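How do robot hands choose the right grip?
A page for young readers from the Henstead robot workshop, 1 Mar 2026

Look at your own hand. You have five fingers, and you use them in many ways. You can squeeze a sponge, turn a key or hold an egg, and you don't need to think very much.

A robot hand is called a gripper. Many grippers have only a few stiff fingers, and they open and close like the tongs in the kitchen. So before we let a gripper do a job, we must try it with different things. In Henstead we are comparing two sets of fingers. The first set is named Pollock and the second is named Cekdale. Each set has to do the same 8 tasks.

Soft things are a good test. A plush toy changes its shape when you press it. A cardboard box is also difficult, in another way: it keeps its shape until you press too much, and then it bends. On the day of the box test the two arms worked together, one from each side. 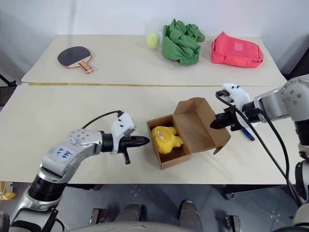

Jurkesex wrote to us after reading the first part of this page: why don't you just make the robot squeeze very hard, so it never drops anything?

It is a good question. If the fingers squeeze too hard, the box gets a dent. If they squeeze too little, the thing slides out. The controller is the small computer which tells the motors how much to push, and it has to find the middle. We made nearly 900 tries with the first fingers before we were satisfied with the numbers, and 498 with the second.

A harder task needs two arms with two different jobs. One arm is the helper and holds the box still. The other arm is the worker and uses a tool. Try it at home with a jar: one hand holds, the other turns the lid. Without the helper, the jar only goes round and round.

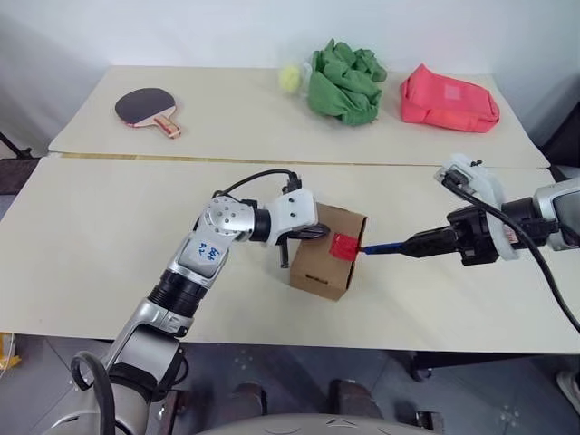
One gripper holds the box while the other brings a blue tool to the red tape.

Now you can be the robot. Put on thick gloves and use only your thumb and one finger. Pick up a pen, a ball and a sock. Which was the most difficult? Write it down, then change the finger and try again.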